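Kerkow hand grippers: frequently asked questions

What is this page for?

It answers the things people ask after reading the Kerkow build notes. Kerkow is a pair of hand-held grippers you can make at home or in a shared workshop with a printer, a soldering iron and a few evenings. Mine were built at Rilley, the workshop I belong to. If your question isn't covered, leave it under the build notes and I'll get to it.

Do I need to build both?

No. A single gripper works by itself and a lot of jobs only need one. Build one, use it for a week, then decide. The second goes together much faster. The left and right bodies are separate files, so check which one you have sent to the printer.

Which filament should I use?

PETG for the bodies and base arms. PLA is fine for a test print but the arms creep if you leave them in a warm car. Colour makes no difference. I print the arms with four walls and the finger blocks with three.

How do the threaded inserts go in?

With a soldering iron and a flat tip, slowly. Stop when the brass is just proud of the surface, then press it level with something flat and cold. If an insert goes in crooked, heat it and pull it out straight away. Don't try to correct it with the screw.

What do you practise on?

Small parts and a compartment box. It is cheap, and thin dividers soon show you how steady your hands are.
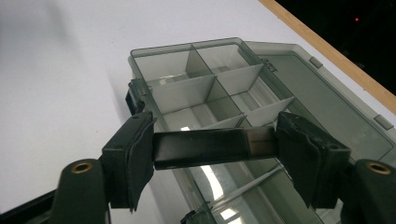
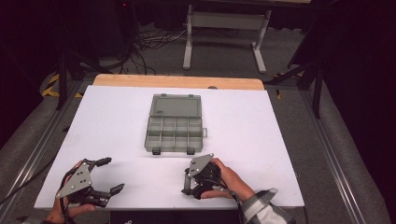 Graham Goodall
Kerkow build notes and parts list, Rilley workshop

My finger pads are fraying. Have I done something wrong?

Probably not. The rubber wears at the lower edge first and starts to curl. They will still grip like that for a good while. Change them when small things begin to slip or when the curled edge gets in the way of what you are picking up. Clean off all the old glue before fitting new ones.

Can I use a different pad material?

Yes. I have tried bicycle inner tube, which grips well but marks pale plastic, and silicone sheet, which is clean but hard to glue. Whatever you choose, keep both fingers the same thickness or they won't meet in the middle.

The fingers don't close evenly. What should I check?

Look at the joint screws first. They should be tight enough to take out the wobble and no tighter. After that, check for stringing inside the joints and trim it with a knife. If one finger still lags, swap the two over. If the fault moves with the finger, reprint that finger.

How long should the cable be?

Long enough to reach the far corner of your table with slack left over. Mine is 2054 mm from the gripper to the plug, which is what was left on the reel. Tie it off at the gripper end so the connector never takes the pull.

Will it work with the Grakmont controller board?

Yes, with the pin names changed in the settings file. Leave the baud rate alone. The older Núñez board also works, but you need to put a 1000 microfarad capacitor across the supply or it resets when both grippers move together.

Can I sell the ones I make?

I'd prefer you didn't sell finished pairs. Printing a set for someone at your own workshop and charging for the filament is fine.

When is the next version due?

November, if the new joint holds up. The base arms will stay the same, so you won't have to reprint those.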